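Category: Course Handouts / Small Spaces / Week 5
Tags: cabinets, shelves, storage, dusting, wood care

SMALL CABINETS AND WHAT GOES IN THEM
Notes for the Friday group, typed up fast from my own pages. Room 115. Bring last week's sketch if you did one.

Leftovers from last time

We stopped at the hanging rail. I'm not going back over it, the handout is in the box by the door, and the short version is: measure the longest thing you own, add a hand's width, put the rail there. Somebody asked about double rails. Fine for shirts and kids' clothes, useless for coats. Moving on.

Today: the small cabinet. Meaning anything with a back, sides and tiers that stands on top of something else – a table, a dresser, a counter. Countertop hutch, tabletop bookcase, desk cabinet, whatever the store calls it. The old Holzer catalog called them "standing boxes" which I sort of like.

1. Why bother with one

Goes up instead of out. A tabletop gets covered flat, one layer, and then it's full and you can't work on it. A cabinet with tiers takes the same stuff and gives back most of the table.

It costs you something though. Whatever is behind it is gone (outlet, window sill, the nice bit of wall). It blocks light from that side. And the table has to carry it, all the time, plus what you load in.

Check before you buy or build:
- does the table rock? fix that first
- how deep is the table, front to back. Cabinet should leave you room to put a plate or an open book down in front
- which way do doors swing, if it has doors
- where's the outlet
- can you reach the top tier sitting down. If not, top tier = things you stand up for

Table rocking is the one people skip. Fold of cardboard under the leg is ok for a day. After that do it properly, felt pad or an adjustable foot.

2. Open or closed

Open tier: you see everything, you grab it, it gets dusty. Closed tier: the opposite. That's nearly the whole argument.

Rule of thumb from the Ovomis sheets (page 2, the one with the coffee ring on everybody's copy, sorry): if you touch it every day it goes in the open. Every week, either. Every month or less, behind a door or in a drawer.

Exceptions
– medicines, anything a small kid could get into: closed and high, no matter how often
– things sunlight fades, so cloth, photos, cheap paperbacks
– ugly but daily. Put it in a box you like and leave the box out

Question that came up in September: do slatted sides count as open or closed? Open. Air moves, dust gets in, light comes through in stripes. Small stuff can poke out or drop through if the gaps are wide. Good for books that were stored damp, bad for beads, pins, loose buttons. Put loose stuff in a dish or jar first.

3. Weight

Heavy low, light high. You know this. Everybody knows this and then puts the dictionaries on top becuase they fit there.

Books are the heavy thing in most small cabinets. Figure a full row weighs more than you think, and it's weight that never goes home. If the books have to go in the top tier:
- put them against a side panel, not mid-span. The side carries the load down, the middle of a shelf only bends
- upright and snug, no leaning. A leaning row pushes sideways on the last book and the spine goes
- don't jam them. You should be able to get a finger in at the top and pull one without the neighbors coming too
- balance the other side, at least a bit, or keep the bottom tier well loaded

Shelf sag test: lay a ruler on edge along the front of the shelf. Light showing under the middle = too much weight or shelf too thin. Flip the shelf over if it comes out. Good for another few years.

The Tarusum unit we did the sag test on was full of cookbooks and had a gap you could post a letter through. Flipped it, moved the big books down a tier, has been fine.

4. Filling a tier: order of work

Do one tier at a time. All out, wipe, back in. Don't empty the whole cabinet onto the bed, you'll be sleeping next to it.

a) everything out of ONE tier
b) dry dust, then damp if needed (see 5)
c) tall things back in first, against a side
d) small things next, toward the middle, where fingers can get round them
e) stop before it's full. Leave a gap. Gap is for the thing that comes home tomorrow

Small bottles: stand them, don't lay them, caps leak. Group by use and not by size. If there are more than a handful use a tray, then the whole lot lifts out in one go when you dust. Pale bottles on a dark shelf are easy to find, dark on dark you will knock over. Same goes for the reverse, so if the inside of your cabinet is very dark, think about a light liner. Shelf paper is fine, cut it a hair short so it doesn't curl up at the front.

Don't stack small things on top of the books. It looks like free space. It's not, you have to move them every single time.

5. Dusting and wood care

Dry first, always. Water on dust makes mud and mud goes into the corners and slats and stays.

Top down. Top panel, top tier, next tier, and so on, table last. If you do the table first you do it twice.

For slats and ridges: soft brush, or something fluffy on your finger. A flat cloth just rides over the gaps. Go along the slat, not across, across leaves a little line of fluff at each edge. 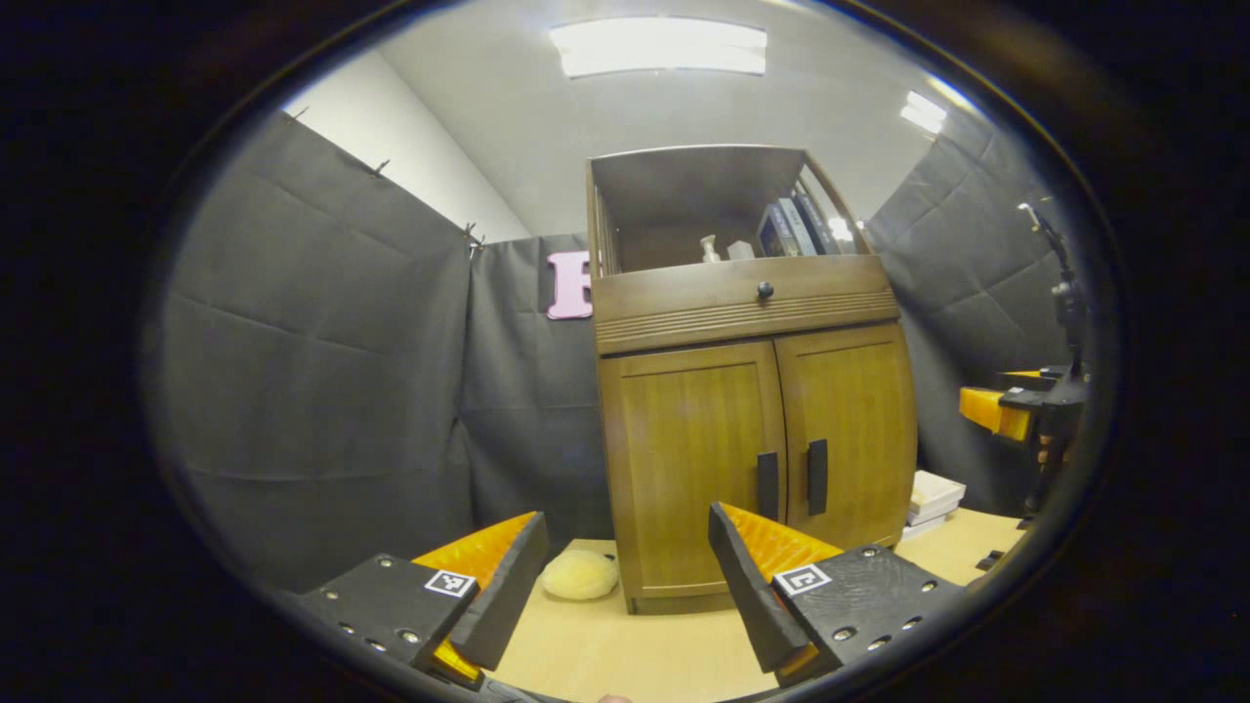 Course notes by the instructor | Small Spaces, weekly handout | October 26, 2018

Honey-brown outside and darker inside is a common pairing for these cabinets, and the two need looking at separately. On the warm lighter finish smears show up. On the dark inner walls it's dust and pale lint. So: pale fluffy duster, dark interior, check for fibers after. A quick pass with a barely damp cloth picks them up.

Three tiers is about as many as I'd want on a tabletop. Books upright against the right wall up top, couple of small white things on the shelf floor nearer the middle – compare with section 4, c and d. Note the spines, dark blue and white. Similar colors together reads as tidy even when the sizes don't match. Cheap trick, use it.

Light table under a darker cabinet: crumbs and rings show less on the light wood, scuffs from dragging the cabinet show more. Lift, don't slide. Two people if it's loaded, or unload it, which you should be doing anyway.

Damp wiping, when dry isn't enough:
– cloth wrung out till it doesn't drip, then wring again
– a drop of dish soap in a bowl of water. One drop
– with the grain
– dry right behind it with a second cloth
– doors and drawers open till it's all dry

Never spray straight onto wood, it runs into the joints. Spray the cloth. No vinegar on waxed finishes. If you don't know what the finish is, try a spot at the back, wait till next day, look again.

Polish: twice a year is plenty. More builds up and goes sticky and then holds dust, which you polish over, and so on. The Zorkell paste we passed round is ok but use less than the tin says.

6. Where the duster lives

Keep it by the thing it cleans. A duster in the hall closet gets used at holidays. Hook on the side of the table, or a small bin in the bottom tier. Fluffy ones go flat if squashed, so don't wedge it behind the books. Wash by hand in cool water, squeeze it out, shake, air dry. No fabric softener, it coats the fibers and then they just push dust around.

7. Homework (short)

Pick one tier of one cabinet or shelf at home. Work through a) to e). Write down:
- what came out that you'd forgotten about
- what didn't go back and where it went instead
- how long it took, start to finish
- ruler test, yes/no light under the middle

One page, handwriting is fine. Bring a sketch of the tier after, front view, rough. Doesn't need to be pretty just label what's heavy.

If you have no cabinet use a kitchen shelf. If you have no shelf see me, you can do the one in the supply room, it needs it.

Next week: drawers. Dividers, stuck runners, the drawer everybody has with batteries in it. Bring a candle stub for the runners if you have one, and one drawer's worth of contents in a bag if you're brave. Read pages 5 to 8 of the packet first, skip the box on locks.

Room change for next week only, 213 and not 115. Same time.

3 comments | 12 shares
Filed under: Course Handouts, Small Spaces
Contact | Copyright Small Spaces course pages | Back to top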